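Home | Diary | Older | Newer | About

Tue 17 August — Kitchen day, again

Second week on the counter. My job title has the word "research" in it and I spent the day moving fruit.
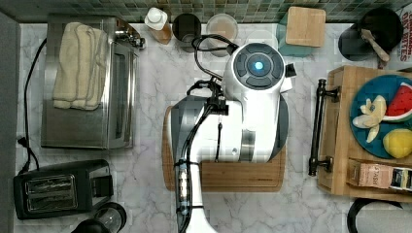
What I was paid to do

The Kitanine people want 100 good runs of the fruit task by the end of the month, and good means no stopping halfway to say a bad word and start over. I did 20 today. I did a lot more than 20, but 20 is what survived.

You hold the arm by the wrist, you walk it over to the fruit, you close the gripper, you walk it back. It is like teaching a very heavy toddler to use a spoon, if the toddler remembered every wobble and repeated it for the rest of its life. That last part got to me around lunchtime. I have a habit of pausing just before I put something down, as if asking permission. I looked back through last week's runs and it's in all of them. Then we let the arm try on its own and it paused too. Polite. A little unsure of itself. I have reproduced.

Banana is easy if you don't squeeze. Lemon rolls. Watermelon is a slab of wet regret and I would like it taken off the list, which I said in the notes, in nicer words.

After lunch I switched to remote, sitting with the hand controller and my back complaining. Remote is cleaner on the recordings and worse on the soul. By hand I can feel when the elbow is about to sulk. By remote I find out when it already has. Run 123 (the count carries over from January, don't ask) I drove the wrist the long way around for no reason at all, and had to sit there unwinding it like a garden hose. Marked it bad. Marked the next 2 bad as well, out of mood.

Donville called at four to ask if we could "vary the demonstrations more." Last week the same office asked for more consistency. I said yes to both, so I'm now consistently varied. I moved my chair a little to the left for the rest of the afternoon and wrote that down as a change in approach.

My right shoulder has opinions tonight. Dinner was toast. I reached for the butter and paused before I put the knife down.

Tomorrow: the lemon only, slow, by hand. Also find the good wrist brace — I think it's still in the car from the Stosodville trip.

This site uses cookies to remember that you closed this notice. OK

© Mudaliar Diary. All rights reserved. Contact | Back to top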